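Intro to Automation, site visit report
Section 4, 15 April 2019

I went into the Luvard open day expecting a lot of standing behind yellow tape, and there was some of that, but the bin picking demo in Room 1014 ended up being my favorite part by a mile!

Stefaniia Levchenko ran it. She started with how they collect practice grasps (they had 4000 logged by December) and why odd shapes matter so much. A box is easy. Something small and curved lying at an angle in a metal bin is a lot harder – you have to get the fingers down beside it without hitting a wall.

My lab partner Visitación Sarmiento asked how the arm decides which thing to go for first, and we got a pretty long answer about scoring each possible grip. I got maybe half of it in my notes, sorry, but the short version is that it ranks them and goes with the top one.
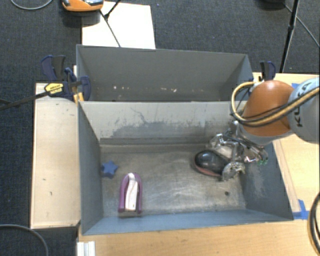 Fig. 2. KUKA arm reaching for the black and red object, with the blue star and the purple piece on the left side of the bin.

I liked how plain the setup was – bins held with bar clamps on a wooden tabletop. For our own project I want to try the clamp idea before we buy any brackets.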